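Washing old gold-rimmed china – dishwasher or not?

valdale_lou
Posted in Kitchen & Table, April
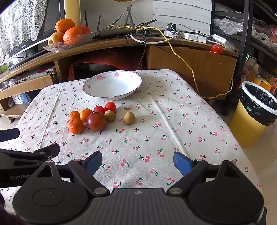

White bowl with the gold rim, on the cherry cloth.

I've inherited my aunt's dinner set, 151 pieces counting lids and saucers. Washing it all by hand after a family lunch takes me up to 3 hours. Has anyone put gold-rimmed porcelain through the dishwasher and got away with it? The base says Safavi, which I can't find anything on.
Loubna Ghoneim

teatowel_ted
Don't. The gilding sits on top of the glaze and the detergent takes it off. I lost the colour on a set of cups in one winter.

Marg200
I disagree with Ted. Ours has been going through on the delicate cycle for years, half the usual powder, no heated dry. Rims are fine. Spaced apart so nothing knocks.

teatowel_ted
Yours might be a newer set marked dishwasher safe. Older gilding is a different matter.

Marg200
It was my nan's, so no.

oddsaucer
Try one saucer you don't care about. Run it 2 months and compare it with the others. Also keep anything with a metallic rim out of the microwave, it will spark.

valdale_lou
Good idea, there's a chipped saucer I can use. Is painted trim on the inside edge at the same risk? Mine has pink flowers there.

teatowel_ted
Depends if it's under the glaze. Run a fingernail over it – if you can feel the paint, wash by hand. Plastic tub in the sink, lukewarm water, soft cloth.

valdale_lou
I can feel it. By hand it is, apart from the saucer. Will post again when I've got something to compare.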